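4. Open day set-up - hand-held gripper station

For whoever runs the Danwood room on 2nd May. Read section 3 first if you haven't charged anything yet.

4.1 Before doors open

1. Switch on both grippers. Wait for the light on each.
2. Log in at the Testell desk, start a new session, name it OPENDAY plus your initials.
3. Check free space. Need 100 GB minimum. Less than that - clear the July test runs, they're backed up.
4. Wipe lenses. Dry cloth only.
5. Walk the cables. Slack on the floor is fine, loops are not.

NOTE: visitors stay behind the floor tape untill a station lead calls them over. One at a time at the grippers.

4.2 Running the demo

6. Lay out the paper items: booklet, folded sheets, big sheet last.
7. Show the booklet pick-up yourself first. Grip low, close slowly, lift, hold for a slow count of five.
8. Second gripper comes in from the right. Keep its marker facing out, don't cover it with your hand or sleeve.
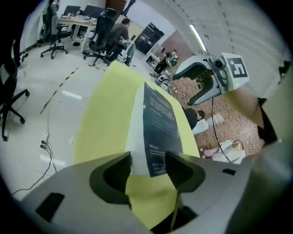

Fig. 4 - Booklet or folded document held in the jaws, second gripper raised at right.

9. Hand over to the visitor. Let them fumble a bit, the bad grabs are useful too.
10. Stop the recording before anyone puts a gripper down. Otherwise you get a long clip of carpet.

CAUTION: fingers out of the jaws. Say it to every visitor, adults included.

CAUTION: do not carry a gripper by its cable. The Braltach connectors pull out easy and we have no spares this time.

4.3 If something goes wrong

Marker lost on screen - turn the gripper back toward the room camera, wait, carry on. No restart needed.
Error 258 - cable. Reseat both ends.
Error 279 - session full. Close it, open a new one, same name with a 2 on the end.
Jaws slipping on glossy covers - swap to the Yip pads, see 6.1.

4.4 Closing up

11. End session, wait for teh upload bar to finish.
12. Power off grippers, then the desk.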